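4.2 From single skills to whole chores

What surprised us most in the Drillura trials was how far the policy could get with ordinary clutter. Every episode takes place in one simulated flat, and the chores are the dull ones people would gladly hand over: clearing a bed, fetching something from another room, taking food out of the kitchen. We ran 350 episodes, each capped at 1,000 control steps, and spread them over 4 chore families.

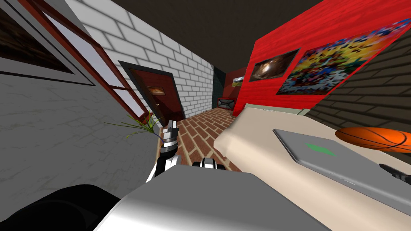

Tidying chores reward a robot that plans its route before it reaches. A flat item on soft bedding and a ball on the same bed call for quite different grasps, and our earlier controller (Kairys and Turcotte) used one grasp for both. The new policy picks its approach from the wrist and head views together, and it's a pleasure to watch it change its mind halfway through a reach!

Kitchen chores are harder, and to us more exciting. The gripper has to work in a tight opening, often at a steep viewing angle, and a dish must stay level on the way out. We trained this skill on 80 demonstrations recorded by Sang Giáp in the Presmont simulator, with no extra tuning for the kitchen.
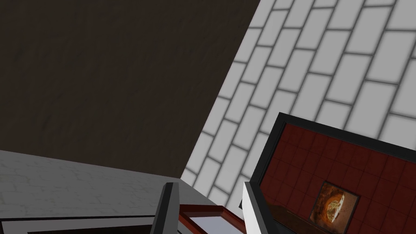
Figure 3. Kitchen chore in simulation: gripper fingers near the counter, with food in a black-framed appliance at right.

Can a machine do the housework yet? For short chores in simulation we'd say it is getting close. Longer ones still go wrong at the joins, where a small error in one skill leaves the next with an awkward start. Section 5 looks at those joins in detail.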